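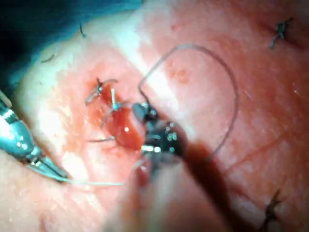
Todorova

Last updated: February
Filed under: Stitches & Knots / Beginner Questions

I teach the evening suturing course at the Drundow Skills Center, and my inbox is up to 114 messages from people who are about to start, or just finished week one and are now lying awake thinking about knots. So I've pulled the ones I get most into one place. If yours is missing, write to me anyway!

Why do you leave little ends on the knot? Can't you trim it flush?

Please don't. A knot cut flush can slip, and then you get to do it again. The knot at the upper left of the cut in the first picture has short ends sticking out like whiskers, and I love those whiskers. How long they should be depends on the thread and on where you're working (skin stitches that have to come out later need enough tail to grab with forceps).

Where on the needle do I hold it?

A bit past halfway, going from the point toward the end where the thread attaches. Grab it right at the thread end and you'll bend it, everybody does it once. Use the tips of the jaws, too. People like to bury the needle deep in there because it feels safer, and then it's a pain to turn.

My needle keeps skating sideways. Help?

You're pushing it. It's a curve, so let it travel in a curve: point straight down at the surface, then roll your wrist and follow it around. I say "roll" so often in class that one group at the Pledier campus wrote it on the whiteboard and left it up until the end of the course.

How much thread do I need?

Our practice packs come with 90 cm, and for a short cut that is a LOT of thread to be dragging around. Pull most of it through on the first bite and leave yourself a short tail. Keep an eye on the loop while you do it, loops love to catch on whatever's nearby.

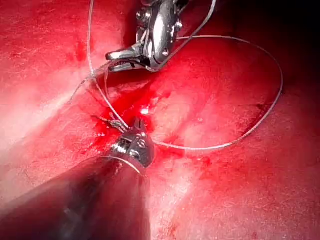 Both sets of jaws at work, with the pale thread looping out to the right.

Should I be holding something in my other hand?

Yes, always. One instrument drives the needle and the other is ready to receive it, steady the tissue or keep the thread out of the way. Beginners tend to park the second one and forget it. Mine used to drift off to the side like it was on vacation.

I can't see a thing once there's blood. What do I do?

Stop and clear it. Blood pools right where you're working, and red tissue under a bright light is shiny enough already. Blot, don't wipe, then look again before you take the next bite. Guessing where your needle tip went is a bad habit and I'm pretty strict about it.

How tight is tight?

Edges touching, and that's it. If the skin is going pale and puckering between stitches you've pulled too hard. It will swell a bit afterward, so leave room for that.

How many knots before it feels normal?

I had my last class keep a tally, and most of them relaxed at almost 750. Sounds awful, I know, but you can get through a pile of them on a shoelace in front of the TV.

Do you have a handout?

Yep, the Drarden booklet, 14 pages, free at the front desk. Page 6 has the left-handed diagrams, which people always miss.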